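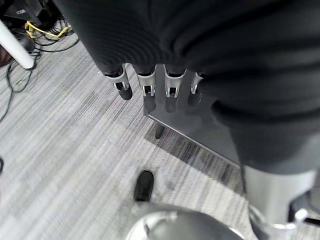

Dark gray ribbed knit, with the soft folds we love it for.

About Sakia

Sakia began at a kitchen table with two knitting needles, a borrowed book of patterns and far more yarn than any sensible household needs. Hertta Kettunen had been making sweaters for her cousins for years, and when the cousins started asking on behalf of their friends (and then the friends' coworkers!), she called Ritva Valtonen, who had just closed her alterations counter and was already missing the company.

We opened our little shop on Manninen Street in September, with 20 sweaters on the shelves and a kettle in the back. The kettle is still going strong. The shop has since moved two doors down, where there are 800 square feet and a proper window, and we now knit in the same room where we sell, so please don't mind the noise of the machines.

Our wool comes from Clandura, a small mill that spins it a bit thicker than most, and we think it wears better at the elbows for it. Last year we finished 1,060 pieces, mostly cardigans, along with 547 repairs on sweaters made by us and by plenty of other people. We are happy to mend anything knitted, even if it came from your grandmother's attic and smells a little like it.

Ritva teaches the Tutetti evening class for beginners, and she will cheerfully unpick your first scarf with you as many times as it takes. Bring your own needles if you have them, or use ours. Sign-up sheets are by the register, or just call the shop and ask for either one of us.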